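News » Company » Press Releases » 2020

Griffiths to Bring Two-Armed Robots to Skavdale Break Rooms

Shares: 40 | Comments: 2

SKAVDALE – Wednesday, January 15, 2020 – Griffiths will put two Traltik robots to work in the staff dining area of its Skavdale packing plant this spring, the company said today. The robots, a model called Udo, will clear and reset tables between shifts. The work is now done by kitchen staff, who stay past the end of each meal period to do it.

The plant employs 200 people on three shifts. In December, the kitchen team and the shift leads went through the plan and agreed on which jobs the robots would take and which would stay with people. Cooking, serving and ordering stay with people. All 78 seats in the dining area will remain in use.
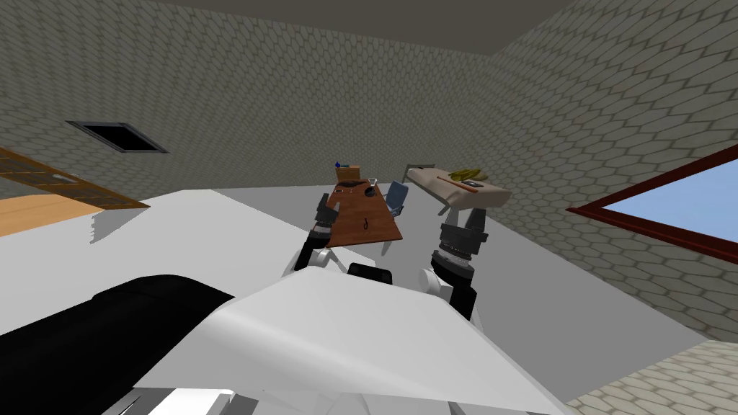

Udo learns table work in simulation before it is allowed on the plant floor. Traltik builds the practice rooms in software and changes the furniture and the items from one room to the next. A room can be as simple as one long wooden table with a small box at the far end, a clear glass near a corner, and bananas on a shelf off to the side. Glassware and fruit call for different handling, and both are common in the Skavdale dining area. Kitchen staff sent Traltik a list of the items they clear most often, and the list is used in planning new practice rooms.

No jobs will be cut as a result of the change, Griffiths said. Kitchen hours will stay the same. Time now spent on clearing will go to food preparation and to a hot meal on the night shift, which has had only cold food until now. Four kitchen employees will be trained to start, stop and clean the robots, and will move up one pay grade when the training is done.

The robots will run only between meal periods for the first 40 working days. After that, the plant and the kitchen team will decide together on longer hours – or on keeping the schedule as it is.

Griffiths packs dry goods for grocery stores. Traltik makes robots for kitchens and dining areas.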